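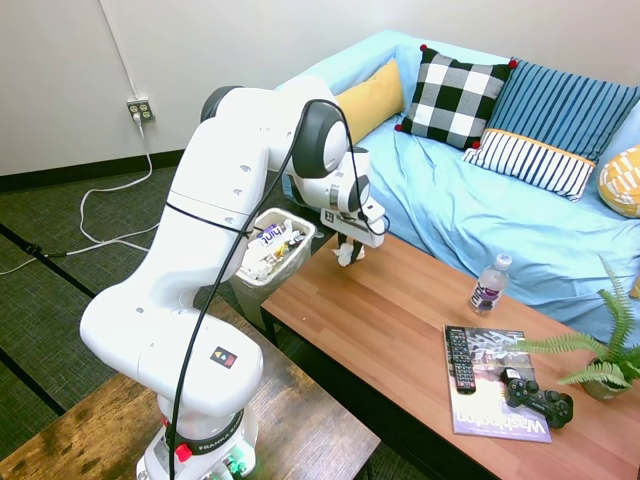 Kelta tidy-up kit, first impressions

hutlow_fan
Got the Kelta kit running on our Franka in January and I'm so pleased with it! You get replacement fingers, a cable strap set and the tidy-up software, 400 dollars all in. My test is living room stuff — tissues off the coffee table and into the bin. Crumpled tissues are horrible things to grasp (they squash, they slide, they look different every single time) and it still gets most of mine on the first try. I've done 300 pickups so far.

d_dramani
Nice, but is 400 fair for fingers and a license? Distero's kit is 300 and handles paper fine.

hutlow_fan
Paper, sure. I had the Distero one before and it kept pinching the tabletop. Kelta comes in softer.

Wanpen W
Have to disagree on softer. Mine came in too high and grabbed air until I redid the table height. Once that was set, lovely. How does it do with a full bin?

hutlow_fan
It has no idea the bin is full! It'll happily drop one on top of the heap and let it roll off. My only real gripe.

Wanpen W
Same. I emailed Kelta and Stella Nyanda in support said a fill check is on their list, no date.

d_dramani
So 400 for a kit that can't tell when to stop. I'll keep my 300 one.

adom.antwi
Does it leave the remote and magazines alone?

hutlow_fan
Yes, if you mark them as keep in the setup screen. Takes a minute. Plants too, do the plants — mine went for a fern leaf once.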